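To: bergate-robotics-club list
Date: 2018-10-08
Subject: Re: belt task for the March demo

> The Senberg team says the jeans and belt job is basically
> solved. 627 recorded runs, and they want it as our main
> entry. Can we vote this week?

I'd hold off on the vote. 627 runs is a lot of runs, but of what? I went through 70 of them and every one uses the same table and the same row of stuff along the wall. Only 5 start with the denim bunched up. The rest start with it flat – the easy case.

Look at how the grippers take hold.
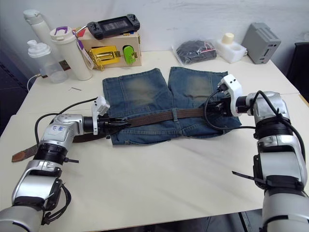
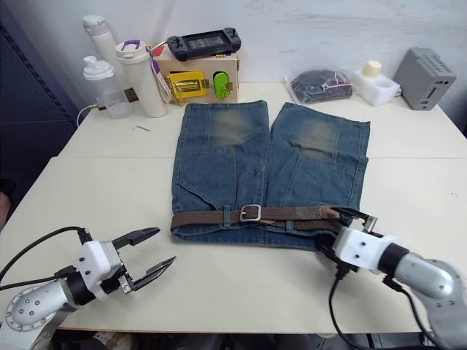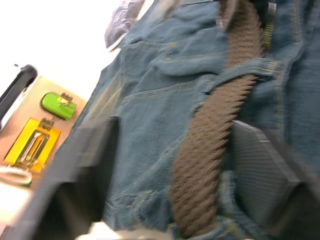 Belt task, head view twice, then wrist view.

In the first one both arms have the belt. In the second only the right one is holding on and the left is still open. Which is the plan? The write-up doesn't say, and I can't score a task when I don't know what a good grip is supposed to be.

The wrist view bothers me more. Braided belt, belt loop, zipper, pocket, all close together, and plenty of blur on the left side. Kovley had the same trouble with scarves and dropped the wrist view.

Before we vote I want 3 things: a different belt, a different table, and a written rule for what counts as done. If it still works after that, fine, I'll vote yes. Until then I'd keep the Bakilana sorting task as our main entry.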